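# Warkmont on Foot: Mapping the Town's Hobby and Toy Shops

Student project report, Retail and Local Places module. Written by Damián Arellano, with route testing by Ruben De Smet. Handed in 3rd May.

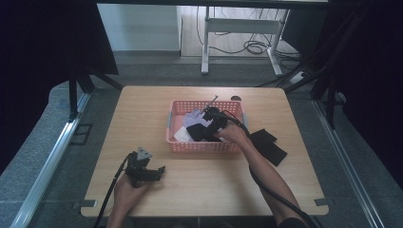
## What we wanted to find out

Warkmont has a surprising number of places to buy board games, model kits, yarn, kites and secondhand toys, and there was no decent guide to any of them. The tourist leaflet gives the whole subject one line ("several gift shops near the station"), which made me a bit cross, so we made our own.

Our question was simple: can a visitor with one free afternoon and no car get around the best hobby shops in town and enjoy it? We also wanted to know what makes people stay in a shop once they're inside. Ruben thought it would be the stock. I thought it would be somewhere to sit down. We were both partly right, more on that later!

## How we worked

We started in September with a list of every shop that sold toys, games, models or craft supplies within walking distance of the station. Anything that only had a shelf of jigsaws next to the greeting cards was dropped. So was the airport-style souvenir place on the square, after a long argument.

Each shop that stayed on the list got 2 visits, one in the morning and one late in the afternoon. That mattered more than I expected. The kite shop is sleepy before lunch and completely packed once school is out, and if we had only gone once we would have written something very unfair about it.

On each visit we filled in the same sheet:

- how easy the shop was to find from the street
- whether you could try things before buying
- whether a wheelchair or stroller could get to the back
- how staff dealt with a beginner's question
- anything on display that wasn't for sale

The last line was Ruben's idea, and it turned into my favorite part of the whole project. Shopkeepers love being asked about the thing that isn't for sale.

We printed 1,000 short survey cards and left them at the counters with a box. Almost 1,000 went out of the door and far fewer came back filled in, so please read the survey results as friendly hints.

## The stops that made the final route

### Humau

Humau is all board games, two floors, with the good stuff upstairs. There is a long table where anyone can open a demo copy and start playing, and the staff will teach you a game without hovering afterward. We went in for our morning visit and came out well after we should have been in class. The stairs are steep and there is no elevator, so the ground floor had to be scored separately.

Ask about the glass cabinet on the landing. It holds game pieces that customers have left behind, each with a little handwritten label.

### De Bruijn

A narrow model railroad shop down an alley, easy to walk past. The sign is tiny and faces the wrong way if you come from the station (we walked past it too). Inside it's drawers from floor to ceiling: couplings, signals, trees, tiny fences, and one drawer marked only "roofs". The layout in the window runs on a coin, and the money goes toward new track.

It got our best score for beginner questions. I asked what I'd need for a first layout on a bookshelf, and got a pencil sketch on the back of an envelope with every part written next to it. I still have the envelope.

### Sadard

Sadard sells secondhand toys and comics, sorted by a system we never cracked. Space figures next to farm animals, annuals under the puppets. I loved it - Ruben found it exhausting and waited outside on the afternoon visit. Prices are on colored dots and there is a chart by the register, so look at that first or you'll be carrying things back and forth like I was.

### The kite shop and the yarn corner

These two sit side by side and share a courtyard with benches. It's a good place for a rest, and the only point on the route with a public bathroom close by.

## What we learned from the cards

Seating came up again and again, especially from people who had come along with somebody else. "Somewhere for my dad" was one answer. People also wrote a lot about being allowed to touch things, and the shops with demo tables were named most often as places they would return to. Stock came up too, mostly from people hunting for one particular item, so Ruben gets his point.

Opening hours were the biggest complaint by far. Most of the shops close for lunch, and they don't all close at the same time.

## Problems and changes

Our first route went uphill twice for no good reason. Ruben walked it with a heavy bag and redrew it that evening, and the new version is a loop that begins and ends at the station. We also had to move Sadard to the end, when you no longer mind carrying a bag of comics.

If we did this again, we'd hand the cards over in person and ask two questions in place of six. I'd also like to add the Saturday-style swap meets in the sports hall, which we heard about too late to visit.

The folded map is finished, and Humau and De Bruijn have both agreed to keep a stack by the register.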